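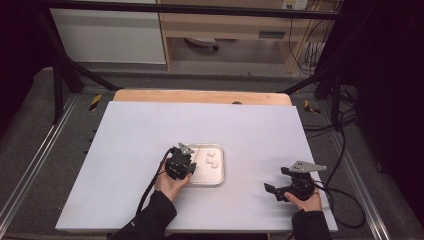
Clear trays are a poor choice on a white board, came the remark from the other side of the bench, and the white pieces only make it worse. Get some dark ones or put colored paper underneath.

Fair point, and I'm writing it down so it gets tried. White on clear on white is hard to look at for a whole afternoon. The pieces stay white, that was settled for Matei in July and I don't want to reopen it. The tray can change, or what goes under it.

Bench notes, Plorkach workshop, start 2 p.m.

Surface. White board flat on the table, wooden board behind it with its far edge showing. I like the white board for this. It wipes down fast and crumbs of anything show up right away. The wooden board stays where it is for now. Someone asked whether the small dark hole near the back should be filled. I'd leave it, it's out of the working area.

The white board slid toward me a little during the first hour. Put two strips of Bondness tape on the underside, one at each front corner, and it held for the rest of the session. Bondness leaves a gray line when it comes off — alcohol takes care of it, water doesn't. Check the strips before the next session, they dry out.

Tray. Clear rectangular plastic, raised rim, slightly left of the middle of the board. I tried it centered first and kept wanting it further left, so that's where it stayed. The rim picks up the overhead light. Turning the tray a little moved the reflection but didn't get rid of it. Switching off the light nearest the door did more, and the bench was still bright enough to work at.

Trays are the Hela ones, stock number 847. We have 7 left on the shelf, all the same size. The lid that comes with them is no use here and the lids are going in the recycling unless somebody wants them. Two of the trays have scratched floors from being stacked with grit between them. Paper between trays from now on, please.

Pieces. Three in the tray, bunched up toward the right side, rest of the floor clear. Tried a bigger group too, but they lean on each other and it gets difficult to say where one stops and the next begins. Three is a good number to look at. I also spread them out evenly, which makes everything easy and tells us less. Going back to the cluster.

They pick up dust. After an hour on the bench they had a gray look on the side that had been facing down. Swapped them for fresh ones from the tub. The used ones go in the jar marked OLD, not back in the tub. I found gray ones in the tub this morning and had to sort through the lot.

Ordering: the last bag was marked 700 and it is going down faster than I expected, mostly from dust and from pieces rolling under the bench. I'll ask for another bag with the next Hela order. If anybody else needs something from Hela, write it on the sheet by the sink before noon.

Paper test. Did this at the end, after the remark at the top. Cut a piece of dark blue card to fit inside the tray. Pieces stood out well, no squinting. The card curled at one corner after a while and lifted the piece that was sitting on it. Then put the card under the tray instead. Less contrast, a bit of reflection between card and plastic, but it stays flat and the tray floor is still the tray floor. Under is better. Might try matte green from the drawer next, the blue is close to black in the evening.

Table. Aluminum rails both sides fine. The yellow-and-black tape at the far corners should be kept clean and in sight, so no tubs or mugs parked on it. I moved a mug twice. There's a shelf for mugs.

Cleanup 5:40. Board wiped, tray washed with warm water and a drop of soap and left upside down on a cloth. Don't use the paper towels on the clear trays, they leave fine lines.

Next time:
Green card under the tray.
New Bondness strips if the old ones have let go.
Same three pieces, cluster on the left side instead of the right.
Look for a gray tray — Hela has one in the catalog, I think, but I couldn't find the page. If it's the same size as the 847, order one and see before buying more.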